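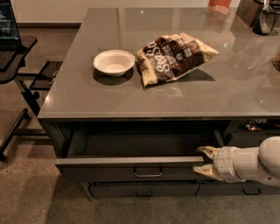

A bowl and a bag of chips on the kitchen island.

Snack shelf and kitchen island: changes for the new year

The shared kitchen has had the same snack arrangement since we moved to this floor, and it no longer works very well. Bags get opened at the island, half eaten and left there. By Friday the good ones are stale and somebody throws them out. Valentyna Fedoruk went through the receipts in November and the kitchen spent $487 on snacks that month, with chips the largest part of it. A fair amount of that went in the trash.

Starting the first working week of January, we will do a few things differently.

Open bags go in a bowl or get a clip. If you open chips for a group, pour them out and put the bowl on the island where people can reach it. The rest of the bag gets folded over, clipped and put back on the lower shelf. There are 40 new clips in the drawer to the left of the sink. Please don't take them back to your desk. The last set went that way and we had to use binder clips, which don't hold a chip bag shut for long.

Paper bowls stay for now. Several people asked on the kitchen sheet if we could switch to washable ones. Meinrad Haslinger priced a set and it would not cost much, but the dishwasher is already full by two o'clock most days and we do not have a good place to stack dirty bowls after that. We will look at it again in the spring. In the meantime one paper bowl per person is enough for chips, and a bowl that only held pretzels can be used a second time by the same person if they want to.

Paper bowls with grease or salsa on them go in the trash. Clean ones can go with the paper. Chip bags always go in the trash, even though people keep putting them in recycling because they look like foil.

The island countertop

We had a few questions about what can be set on the gray countertop. Bowls, plates, bags and boxes are all fine. Pans straight from the stove are not, so please use one of the cork mats, which hang on the hook beside the refrigerator. The polished finish shows everything. Salt and oil from chips leave a film that you can see as soon as the ceiling lights are on, and a dry paper towel only moves it around. Use a damp cloth with a drop of dish soap, then a second cloth to dry it. The spray bottle marked Lilell is for the glass doors only. It leaves streaks on the island, and Baoshan Cui spent most of a lunch break getting them off last month.

Crumbs collect along the front edge, where the lip is. Wipe toward yourself and catch them in your hand or in an empty bowl. Wiping them onto the floor means the floor crew gets them at night, and they have asked us twice to stop.

The far side of the island is for things that belong to the kitchen and stay out all day. The near side should be clear at the end of lunch so that people who eat late have a place to put a plate. If you bring in food to share, leave it on the near side until three and then take it home or put it in the refrigerator with your name on it. Food with no name is removed on Friday afternoon - this includes unopened bags.

What we will be ordering

The snack survey closed last week with 219 answers, more than we expected. Plain salted chips came first, followed by pretzels, mixed nuts and rice crackers. Barbecue chips did better than last year. The vegetable chips did poorly and we will stop buying them when the present box is gone. A number of people asked for smaller bags. They cost more per ounce, but less is thrown out, so we are going to try them for January and February and compare.

The orders will come through Stemetti on alternate Tuesdays. Guoqing Meng is taking over the ordering and would like requests in writing, either on the sheet by the refrigerator or by message to extension 1349. Telling him in the elevator does not count as a request. Please include the flavor and the size. "The good chips" was written on the sheet four times in November, in four different hands.

Nuts will be kept on the top shelf by themselves, in the closed bin with the red lid. We have two people on the floor with nut allergies. Do not pour nuts into a shared bowl on the island, and do not put them in a bowl that someone else may pick up for chips. If you spill any, wipe the whole end of the counter and throw the cloth in the laundry bag.

Cleaning turns

The weekly sign-up is back on the side of the refrigerator. A turn takes ten minutes at the end of the day: clip or throw out open bags, collect bowls, wipe the island and the sink, start the dishwasher. You are not expected to clean out the refrigerator or wash other people's lunch containers. Alfie Wainwright has the list and can swap weeks for anyone who is traveling. There are still open weeks in late January and all of March.

If the kitchen is booked for a birthday or a send-off, the people who booked it do the wipe-down that day and the person on the list is excused. Write the booking on the sheet so both sides know.

Questions about any of this can go to Valentyna or Guoqing. The old snack rules on the inside of the cupboard door will come down on the last day before the break, and the new page will be taped up in the same place.

Posted 15 Dec 2023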